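家の片づけ、店の片づけ、機械はどこまで来たか　Drernthorpeの公開試行から

6月のある朝、少し早く着きすぎてしまったので、Drernthorpeの共同作業場の前にあるパン屋でお茶をいただきながら開場を待ちました。店の方が「今日はロボットさんの日でしょう、うちの洗い物も頼みたいわ」とおっしゃっていて、まさにその洗い物のような仕事がいつになったら任せられるのか、というのが今回お伝えしたい話です。

試行を開いたのは、家事や店舗の補助作業に使う双腕ロボットのソフトウェアを開発しているBrukmont社です。同社の「Sanna」と名づけられた制御プログラムは、春から計算機の中の部屋で練習を重ねてきました。台の上のトレーに道具を収める、棚の品物の向きをそろえる、布巾をたたむ。どれも私たちなら考えごとをしながらでも済ませてしまう用事ばかりですが、開発責任者のXinyi Longさんに言わせると、その「考えごとをしながら」が機械にはたいへん遠いのだそうです。

発表された数字をご紹介します。仮想の部屋での道具の片づけは377回試みて、途中で人の手を借りずに終えられたのが320回でした。なかなかの成績だと思うのですが、Longさんの表情は思ったより渋いものでした。失敗した回の多くは、道具を持ち上げるところではなく、置くところで起きています。柄の長い道具がトレーの縁に引っかかる、先端の向きが逆になる、置いたつもりで指から離れていない。持つことばかり練習させてしまいました、と少し笑いながら話してくださいました。

会場では実機による実演もありました。こちらは布巾を4枚たたむという、ずいぶんささやかな課題です。1枚目はきれいに角がそろって、見学席から拍手が起きました。2枚目も無事に済み、3枚目で裾が巻き込まれ、しばらく腕が迷うように行ったり来たりしたあと、係の方が止めに入りました。4枚目は最初からやり直して成功です。かかった時間は全部でおよそ20分、と書きたくなるところですが、正式な計測は公表されていませんので、お茶が一杯すっかり冷めるくらいの時間だったとだけ申し上げておきます。

興味深かったのは、見学に来ていた方々の受け止め方がきれいに分かれたことです。町で日用品店Wevarを営むColin Dunmoreさんは、閉店後の棚直しに使えないかと期待して来られたそうで、実演のあともその気持ちは変わっていませんでした。「夜のあいだにやってくれるなら、遅くてもいいんですよ。朝、店を開けたときに洗剤が前を向いていてくれればそれで」とのこと。ただ、落としたときに中身がこぼれる商品はまだ任せたくない、瓶ものは自分で並べる、ともおっしゃっていました。

いっぽう、在宅介護の事業所で働くSidra Naqviさんは慎重でした。ご家庭の台所には決まった形というものがなく、昨日はなかった鍋が今日は出ている、引き出しは半分開いたまま、孫のおもちゃが流しの横にある。そういう場所で、頼んだ人が安心して目を離せるかどうかが大事で、目を離せないのなら自分で片づけたほうが早い、というご意見です。会場でうなずいている方が多かったのは、たぶんこちらの話のほうでした。私も自宅の台所を思い浮かべて、つい深くうなずいてしまいました。

技術面の解説を担当したNiall Ritchieさんは、仮想の部屋で練習する利点について、皿が割れないこと、夜中でも続けられること、部屋の模様や家具の置き方をいくらでも変えられることを挙げました。壁紙や床の色を思いきり変えておくと、見た目に惑わされにくくなるのだそうです。その反面、布の柔らかさや、濡れた手触り、古い引き出しの渋さのようなものは計算で再現しにくく、仮想の部屋でうまくいった動きが実機でそのまま通るとは限りません。布巾の3枚目はまさにその例でした、とRitchieさんも率直に認めておられました。

質疑の時間には、値段はいくらになるのか、音はうるさくないか、猫がいても大丈夫か、といった質問が次々に出ました。値段は未定、音は扇風機の強くらい、猫については試したことがないので約束できない、というのが答えです。猫の質問をされた方は少し残念そうでしたが、それでも最後まで残って、布巾の角を指でつまんで確かめていらっしゃいました。

Brukmont社は今後、Wevarの店舗を閉店後に借りて、軽い箱ものに限った棚直しを試す予定です。期間は2か月で、そのあいだは必ず同社の担当者が付き添います。家庭での試行については、時期も場所もまだ決まっていません。運営を手伝ったKiran Sengarさんによると、次回の見学会も同じ作業場で開かれ、今度は布巾に加えて食器かごの片づけも見られる見込みだそうです。見学は無料ですが、席がそれほど多くありませんので、ご希望の方は作業場の受付で早めにお名前を書いておいてください。開場は午前10時、お茶は出ませんが、前のパン屋さんは朝7時から開いています。
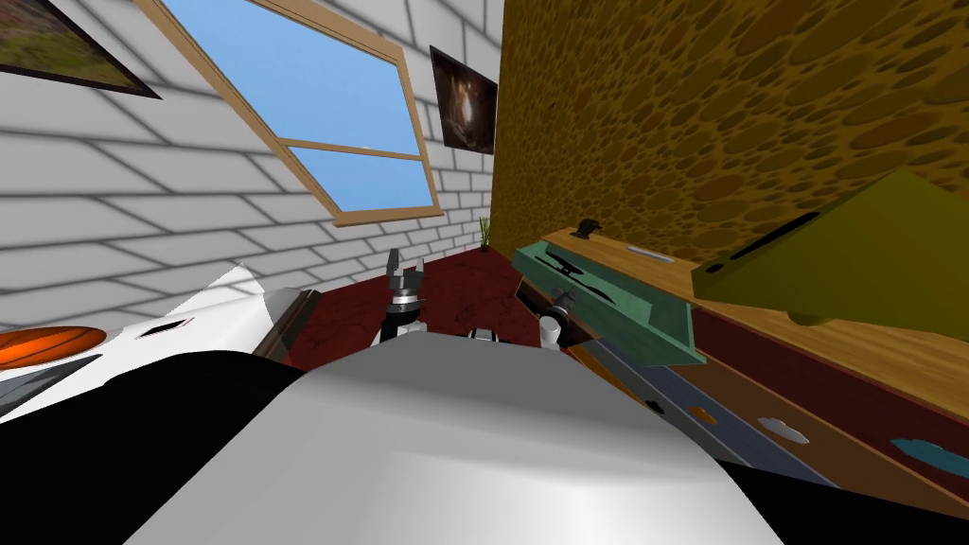 家の片づけをロボットにすっかり任せられるようになるのは、もうすぐなのでしょうか。

今のところは、決まった場所で決まった品物を扱う作業に、人が付き添って使う段階です。Brukmont社もまず店舗での棚直しから始める計画で、家庭での試行の時期は決まっていません。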